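인쇄하기 | 이메일로 보내기

가게는 왜 번 돈을 다 쓰지 않을까? 어린이를 위한 작은 장사 이야기

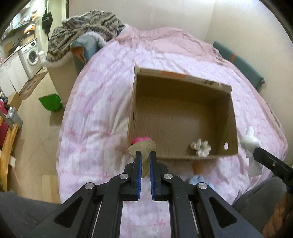
내가 처음으로 장사를 해 본 건 초등학교 때 동네 벼룩시장에서였어. 파는 게 얼마나 재미있던지, 하루 종일 목이 쉬도록 "구경하세요!" 하고 외쳤지. 그런데 집에 와서 돈을 세어 보니까 이상한 거야. 분명히 많이 팔았는데, 다음에 팔 물건을 살 돈이 모자랐어! 중간중간 떡꼬치도 사 먹고 뽑기도 했거든. 너희도 한번 상상해 봐. 침대 위에 뚜껑 없는 골판지 상자를 하나 올려놓고, 분홍색 작은 물건처럼 이제는 안 쓰는 것들을 골라서 벼룩시장에 나간다고 말이야. 다 팔고 나면 상자는 텅 비고 주머니는 두둑해지겠지? 그때 그 두둑한 주머니를 어떻게 할 거냐, 오늘 이야기는 바로 그거야.

매출이랑 이익은 다른 말이야

어른들이 장사 이야기를 할 때 꼭 나오는 말이 두 개 있어. 하나는 '매출', 또 하나는 '이익'이야. 매출은 손님한테 받은 돈을 전부 더한 거야. 이익은 거기에서 물건 만드느라 쓴 돈, 자릿세, 봉투값 같은 걸 다 빼고 남은 돈이고. 장사하느라 쓴 돈은 '비용'이라고 불러.

나는 어릴 때 이 둘이 같은 건 줄 알았어. 그래서 매출이 크면 무조건 부자라고 생각했지. 그런데 매출이 아주 커도 비용이 더 크면 남는 게 없어. 남는 게 없는 정도면 다행이고, 오히려 모자랄 때도 있어. 이걸 '손해' 또는 '적자'라고 해. 옛날에 장부를 적을 때 모자란 돈을 빨간 글씨로 썼다고 해서 붉을 적(赤) 자가 들어가. 반대로 남으면 '흑자'야. 검을 흑(黑) 자지.

빵집 Paler의 하루

설명을 쉽게 하려고 우리 동네 빵집 이야기를 좀 할게. 가게 이름은 Paler야. Arstead라는 마을의 시장 골목 끝에 있는데, 나는 거기 소금빵을 정말 좋아해(겉은 바삭하고 속은 쫄깃하고, 아, 쓰다 보니까 또 먹고 싶다).

이 가게의 대표 빵은 한 개에 2695원이야. 왜 이렇게 값이 어중간하냐고? 사장님이 재료값을 하나하나 따져서 정하다 보니까 그렇게 됐대. 밀가루, 버터, 소금, 오븐 돌리는 전기, 빵 담는 종이까지 다 들어간 값이야. 내가 빵을 한 개 사고 돈을 내면 그 돈이 전부 사장님 용돈이 되는 게 아니라는 거지. 일부는 밀가루 가게로 가고, 일부는 전기 요금으로 가고, 일부는 빵을 같이 굽는 직원들 월급이 돼.

그러고도 남은 돈, 그게 이익이야. 여기서부터가 진짜 재미있어.

남은 돈으로 뭘 할까

이익이 생기면 가게 주인은 골라야 해. 너희가 세뱃돈 받았을 때랑 비슷해. 지금 바로 쓸까, 저금통에 넣을까, 아니면 더 멋진 걸 하는 데 보탤까?

Paler에서는 이익을 세 주머니로 나눈대. 진짜 주머니는 아니고, 통장을 세 개 만들어 놓은 거야.

첫 번째는 주인 주머니. 주인도 밥을 먹고 신발도 사야 하니까 여기서 자기 몫을 가져가.

두 번째는 비상 주머니. 오븐이 갑자기 고장 나거나, 태풍이 와서 손님이 한 명도 없는 날이 있잖아. 그런 날에도 가겟세는 내야 하거든. 비 오는 날 쓰려고 우산을 챙겨 두는 거랑 똑같아. 비가 안 오면 좋지만, 올 때 우산이 없으면 쫄딱 젖는다고!

세 번째는 내가 제일 좋아하는 씨앗 주머니야. 농부 아저씨가 감자를 캐서 다 먹어 버리면 어떻게 될까? 내년에 심을 씨감자가 없어. 그래서 튼튼한 감자를 골라 남겨 두었다가 다시 심지. 가게도 그래. 번 돈의 일부를 다시 가게에 심는 거야. 새 오븐을 사거나, 새로운 빵을 연구하거나, 직원에게 빵 만드는 수업을 듣게 해 주는 거지. 이런 걸 어려운 말로 '재투자'라고 해. 다시 재(再), 그리고 투자. 다시 투자한다는 뜻이야.

심는다고 다 자라는 건 아니야

그런데 씨앗이 전부 싹을 틔우지는 않잖아? 재투자도 마찬가지야.

같은 골목에 Nowicki라는 문구점이 있어. 여기는 어느 해 11월에 씨앗 주머니를 탈탈 털어서 반짝이 다이어리를 잔뜩 들여놨어. 새해가 오기 전에 다들 다이어리를 살 거라고 생각한 거지. 그런데 그해에는 아이들이 다이어리보다 스티커 북을 훨씬 좋아했어. 다이어리는 창고에 쌓이고, 다른 물건을 살 돈은 없고, 문구점은 한동안 꽤 힘들었대. 이렇게 팔리지 않고 남아 있는 물건을 '재고'라고 불러. 재고가 조금 있는 건 괜찮아. 손님이 찾을 때 바로 줄 수 있으니까. 너무 많으면 돈이 창고에 갇혀 있는 셈이 되는 거고.

문구점은 그다음부터 방법을 바꿨어. 새 물건은 먼저 조금만 들여와서 7일 동안 팔아 봐. 잘 팔리면 더 주문하고, 안 팔리면 거기서 멈춰. 작은 화분에 먼저 심어 보는 거랑 비슷하지? 나는 이 방법이 마음에 들어서 내 일에도 써먹고 있어. 글도 짧게 써서 조카한테 먼저 읽어 주고, 하품을 하면 싹 고치거든.

너희도 해 볼 수 있어: Metero 놀이

우리 집에서는 이걸 놀이로 만들어서 하는데, 이름이 Metero야. 어렵지 않아.

준비물은 빈 컵 3개하고 공책, 연필이야. 컵에 각각 '나', '비상', '씨앗'이라고 써서 붙여. 그리고 31일짜리 달을 골라서 한 달 동안 용돈을 받을 때마다 세 컵에 나누어 넣어 봐. 얼마씩 넣을지는 너희가 정하면 돼. 처음에는 '나' 컵에 제일 많이 넣어도 괜찮아. 나도 그랬어!

돈을 넣거나 뺄 때는 공책에 날짜랑 금액, 무슨 일이었는지를 적어. "친구 생일 선물, 비상 컵에서 꺼냄" 이렇게. (생일은 비상이 아니라고? 음, 우리 집에서도 이걸로 한참 싸웠어. 그러니까 뭐가 비상인지는 시작하기 전에 정해 두는 게 좋아.)

씨앗 컵은 달이 끝날 때까지 열지 말고 기다려 봐. 그다음에 무엇을 심을지 생각하는 거야. 팔찌를 만들어 팔고 싶으면 실이랑 구슬을 사고, 그림을 더 잘 그리고 싶으면 좋은 색연필을 사도 돼. 돈으로 돌아오지 않는 씨앗도 있어. 그림 실력이 느는 것도 자라는 거니까.

자주 헷갈리는 낱말

매출: 물건을 팔고 받은 돈을 전부 더한 것
비용: 장사를 하느라 쓴 돈
이익: 매출에서 비용을 빼고 남은 돈
재고: 아직 팔리지 않고 남아 있는 물건
재투자: 번 돈을 다시 가게나 일에 쓰는 것

다음번에는 가게들이 왜 '하나 사면 하나 더!' 행사를 하는지 이야기해 줄게. 그때까지 동네 가게에 가면 가격표를 한 번씩 자세히 들여다봐 줘.

마지막 업데이트: 9월 1일 금요일

이 사이트는 더 편리한 이용을 위해 쿠키를 사용합니다. 계속 이용하시면 쿠키 사용에 동의하는 것으로 봅니다. [확인]

인쇄하기 | 이메일로 보내기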